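The Worktable at Drenanitz: A White Surface and the Things Laid on It

The shared workroom at Drenanitz does not appear in the institution's printed guide. Visitors who come for the exhibition rooms pass its door on the way to the stairs, and most continue without stopping. Those who are admitted find a long room given over to practical tasks, and near the middle of it a table whose white top is ruled in small squares.

The table has become the subject of a modest study by the institution's department of material culture. The department is responsible for the household collection, which includes kitchen tools, brushes, storage vessels and a large group of handled implements. Under the direction of Veronika Vincze, it has begun to consider the surfaces on which such objects are sorted, measured and compared. The first part of the study was presented to staff in July under the title "Ground and Grid."

Ms. Vincze holds that a work surface deserves the same attention as the articles placed upon it. "A table of this kind is read every day," she said during a visit to the workroom. "People look at the squares to see whether a handle lies straight. They look at the marks to remember where they have worked before. We keep careful notes on the spoon and none on the table, and I would like our records to hold both."

The grid is faint by intention. Heavy lines compete with the outline of a pale object, and many articles in the household collection are pale. Cream, beige and light wood tones are common among kitchen handles, and they show best on a ground that is quiet and matte. The lines at Drenanitz are gray and thin, though not equally so in every part. In places they have a firmer character, and in one area a larger rectangle encloses a block of the smaller squares.

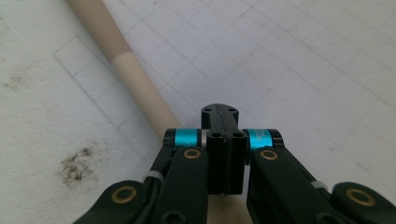
A pale rod with a seam between its two tones, on the ruled surface. A dark, speckled stain lies to its left.

Stains are recorded in the study as part of the surface. The department has drawn up a plan of the tabletop on which each mark is entered by its outline and general color, with no attempt to assign a cause unless a written note exists. Botond Somogyi, who prepared the plan, described the work as slow but useful. A dark patch made up of many small dots, he observed, is easily drawn. A light gray smudge is far more difficult, as its border changes with the hour and with the position of the person looking.

Mr. Somogyi has also written the section of the study that deals with handles. It takes as its starting point the plain round handle, a form so widely used that catalogs often give it a single line. His text asks for more. It proposes that the cataloger note the length, the thickness at both ends, the finish, and any place where the tone of the surface changes. A seam or a change of shade may mark a joint, a coating or simply a difference in handling over time, and the record should state what can be seen before it offers a reading.

The flat blade receives similar treatment. Spatulas and paddles are closely related in outline, and the household collection contains articles that have been entered under each name by different hands. The department's earlier register, known as the Pramlow list, placed 43 such implements under the heading "kitchen, flat." The revised list divides them by the shape of the blade and the manner in which it meets the handle. That meeting point is regarded as the most telling part of the tool. It bears the strain when food is lifted or turned, and it is often where repairs are found.

Staff who compare implements at the table are asked to follow a simple order. The object is laid flat, with the blade to one side and the handle across the squares. Its outline is checked first, then the junction, and the handle last. Pencil is the only marking tool permitted on the surface, and small pencil marks may be left in place when a comparison is to be continued. The practice was formerly discouraged. It was allowed again after Mr. Somogyi showed that the marks saved time when work resumed.

The table itself has a light wooden trim along its border, a detail Ms. Vincze considers worthy of note. The trim gives the eye a clear stopping point and sets a warmer tone beside the white top. She has asked that it be left as it is when the furniture of the workroom is next reviewed.

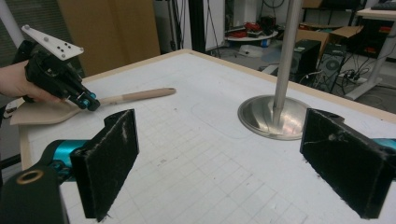 The Room Beyond the Table

The second part of the study will extend to the workroom as a whole. Few rooms of this type are kept in strict order, and the department does not propose that they should be. Computers, cables and cardboard have their place in a working interior, as do the small tables on which items are set down for the moment. Ms. Vincze has asked that the room be documented in its everyday state, without any clearing beforehand.

A set of 12 drawings is planned, accompanied by a short inventory of furniture and fittings. The inventory will use the same terms as the household catalog wherever possible, so that a desk or a metal pole is described with the care given to a ladle. Mr. Somogyi will prepare the drawings of the larger pieces, beginning with the white desk.

Copies of "Ground and Grid" may be consulted in the reading room at Drenanitz on request. The revised list of flat kitchen implements is available at the same desk.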